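The Oei two-seater sofa, lived with and sat upon

I bought the Oei from Zundumlow in March, after eleven years with a sofa that had belonged to the previous tenants and, judging by what came out of the back of it, the tenants before them. The Oei was £341 in the sale, plus £60 for two people to carry it up the stairs. They looked at my stairs for a long time before doing so.

Let me start with the box. It was enormous, and it said on the side that the contents could be put together in the time it takes to boil an egg. I don't know who is boiling eggs at Zundumlow but I would not accept one from them. The legs went on in an evening. One of them then came off and went on again the following evening, this time the right way round. The key supplied is made of the same stuff as chocolate coins, so use your own.

Comfort, then. The Oei is a firm sofa. The website calls it "supportive", a word my dentist also uses. For the first fortnight I sat on it the way you sit in a solicitor's waiting room, upright and with a vague feeling of having done something. It has softened a bit. By the end of an hour-long programme I am now quite happy, and I have fallen asleep on it twice, both times during cricket, so make of that what you will. The seat is 86 cm from front to back if you measure it at the deepest point, and if you are short your feet will stick out like a doll's.

The cover is claimed to be good for 200 washes. At my present rate that takes us well into the next century. It unzips easily enough at the back. Getting it on again is like putting tights on a seal, and I'd suggest doing it with the curtains drawn.

What I ought to have done is look at more sofas first. I went to exactly one other shop, the Funodstead in Ulside, where everything costs twice as much and the staff let you lie down. Their big one was lovely. It was also wider than my living room. My advice to anyone choosing is to pay more attention to the arms than I did. Mine are square and hard and no use at all to a head. A rounded arm with a proper pillow against it is what you want for reading, and I think about this most Sundays. 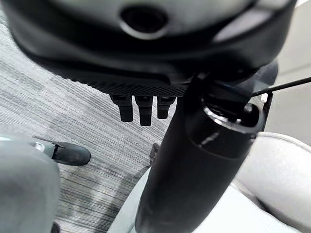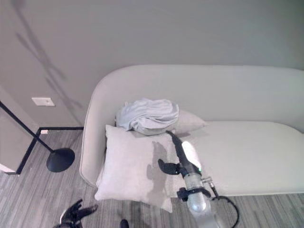

Pale grey, rounded left arm, pillow at the end of the seat.
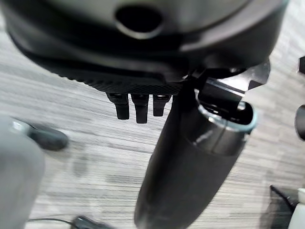 As for returns, Zundumlow give you a month to change your mind, provided the sofa goes back in its original packaging. Mine had by then been cut up and put out with the recycling over three separate collections. I rang to ask and was told, very kindly, that I could buy another box.

Would I buy the Oei again? Probably, at the sale price, and with different legs. It hasn't creaked, the zip still works, and visitors say nice things about the colour. Three stars out of five. I'd have gone to four if they hadn't mentioned the egg.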